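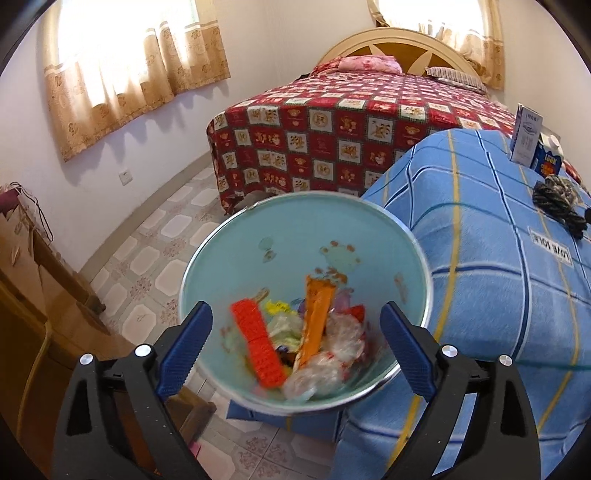 Snack bowls at the Zamisgate sleepover weekends - your questions

What goes in a snack bowl?
Small wrapped things, and plenty of variety! Bars, sticks, sweets in twists of clear wrapper, whatever the shop had in. We love a bowl with lots of colours in it. Please keep everything sealed until the children have arrived.

Does it matter which bowl I use?
Plastic is best upstairs. A deep one with a cartoon print always goes down well, and the little ones like finding the characters as the snacks disappear.

How many bowls per bedroom?
One between 2 beds. If you have a full house of 8 children, make up a spare and keep it in the kitchen.

Can they eat on the beds?
Yes, if the bottom sheet is one you can throw in the wash. Checks and plaids are brilliant for hiding crumbs - plain white is asking for trouble.

What about allergies?
Read every packet and tell parents what you're buying. Loose nuts are out altogether. If you can't find the ingredients on a wrapper, leave it out of the bowl.

When do we brush teeth?
After the bowl goes back downstairs. Cameron Bolger started doing a last-pick round in January, one item each, and it works a treat.

Where do the wrappers go?
A paper bag by the door.

Page updated May 9, 2022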